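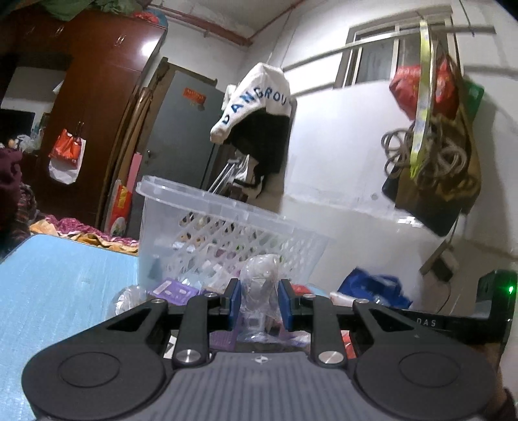

Pic 1. The small goods pile and its basket, blue table.

Home Sorting, Short Course
Handout 2: One basket at a time
Notes by Amr El Ouafi, Poltstead evening classes

Right, last time we talked about whole rooms and I could see a few of you wilting, so tonight we're going much smaller. One basket, one table. If you missed the first session you can pick this up cold, just read the bit on surfaces in Handout 1 when you get a minute.

I like a see-through basket with holes in the sides for this job. You can get a fair idea of what has sunk to the bottom without digging, and the dust falls out - mostly onto your table, so wipe it afterwards. Lattice holes or slots, I don't mind which.

How I'd go about it

Take things out one by one and put them down on the table. Please don't tip the basket over! I did that at my aunt's flat in Prondville and spent half the evening under the furniture looking for sachets.

Boxes first. They're easy to grab, they stand up on their own and they usually say what they are. Packets next, laid flat with the label up. Anything in clear crinkly wrapping goes last, as you'll need to feel whether there is still something inside. Empty wrappers go straight in a bag. Tie the bag when it's full (I forget this every time).

Medicines get their own spot, away from food and sweets. Check the date on the box and take old ones back to the chemist. 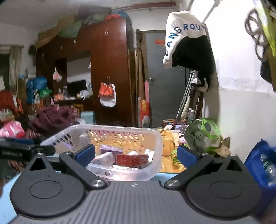 Pic 2. Boxes and wrappers in the basket, wardrobe and bags further back.

Now, the rest of the room. You'll look up from your basket and see bags by the wall, a blanket in a heap, carrier bags hanging off the wardrobe, and you'll want to get up and start on those. Don't! Finish the basket. Hanging bags are a habit of mine too, and I do think they're handy for a day or so, but things go into them and stay there till December.

The open shelf with the telly on it is worth a note for later. Bottles and boxes drift towards any flat bit near a screen. We'll do shelves in Handout 3, along with fabric.

Putting back

Tall boxes round the outside, flat packets standing up between them like records in a crate. Leave a gap big enough for your hand. If it won't all fit, you need a second basket or less stuff, and I know which one I'd try first.

For next time

Do one basket at home, 8 minutes on the clock, then stop wherever you've got to. Jot down what you threw out and bring the list with you. We're in room 342 again, kettle on beforehand.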